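Packing Up a Furnished Room: Your Questions

Reading time: 4 minutes
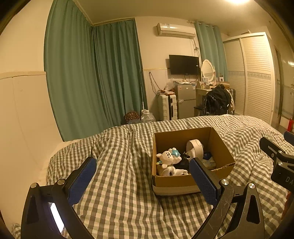

What size of box should I use for the small things from a bedroom?

Take a box that you can lift with both arms and still see your feet over it. For most people it is a box with a long side of 60 cm or less. Bigger boxes invite you to put in one more thing, and then one more, and at the end the box stays on the bed until a neighbor comes to help.

Can I pack on the bed, or is the floor better?

I pack on the bed. The height is kinder to the back, and small things that fall land on something soft. Put an old sheet under the box if it was stored in a cellar or a garage. For books and other heavy things I use the floor, near the door.

May I mix clothes, toys and other small items in one box?

Yes, if they come from the same room and will go to the same room. Socks and T-shirts fill the gaps very well, so you need less paper. Only keep out anything that can leak or leave color. A pen without its cap once cost me a good pillowcase.

How do I pack plush toys?

Clean them first, the way the label says, and let them dry completely. A toy that is still a little damp inside will smell after two weeks in a closed box. I put plush toys in last, on top, where nothing presses on the face. If a toy holds or wears something small, check that it is well sewn. Loose parts I put in an envelope with the name of the toy written on it.

And for a child who can't sleep without the toy?

Then it doesn't go in a box. It travels in the child's own bag, together with pajamas and a toothbrush.

What about single socks?

Give them one bag and one chance. When all the laundry is done and the drawers are empty, open the bag and make the pairs. What is left can be used to wrap glasses or small lamps. When we left the flat in Drurham, I had 20 socks without a partner, and every one of them was useful in the kitchen boxes.

My box has no top flaps anymore. Should I throw it away?

Not yet. An open box is very practical for the things you need until the last evening, such as chargers, tape, and the clothes for tomorrow. Carry it in the car with you, and don't put another box on top of it. For a truck or for storage, please take a box that closes.

How do I prepare the mini-fridge?

Empty it, unplug it and leave the doors open with a towel under the front. I do this the day before the move. Wipe it inside with warm water and a little baking soda, also the rubber around the doors. Clear the top as well – in small rooms, the top of the fridge always becomes a shelf. Carry the fridge upright, and after the trip let it stand for some hours before you plug it in. The manual will tell you how many.

Should I take down the television and the air conditioner?

In a furnished room they usually belong to the landlord, so ask in writing before you touch anything. If the television is yours, take a photo of the cables first and keep the screws in a small bag taped to the bracket. A split air conditioner needs a technician. Please don't try to do it with a friend and a ladder.

Do the curtains stay?

Look in your inventory list. If they stay, many landlords want them washed. Long curtains are heavy when they are wet, so I wash one panel at a time and hang it back while it is a little damp. Most of the creases fall out by themselves.

When should I strip the bed?

On the last morning. The comforter goes in a big clean bag, with the pillows on top, and this bag goes last into the car. In the evening you will be happy to find it first.

How should I mark the boxes?

Write on two sides, never only on the top. I write the new room, then two or three words about what is inside. "Misc." doesn't help anyone. When my sister moved to Tratlow she had four boxes with this word, and one of them is still closed.

I have a question that is not on this page.

Write to me, Montserrat Carrasco, through the contact page. I answer slowly in September, when many students move, but I read everything.

Related

Moving Out of a Shared Flat in Flirgate: What We Forgot
How to Wash Heavy Curtains at Home
Where to Keep Empty Boxes in a Small Apartment
The Last-Night Bag: My List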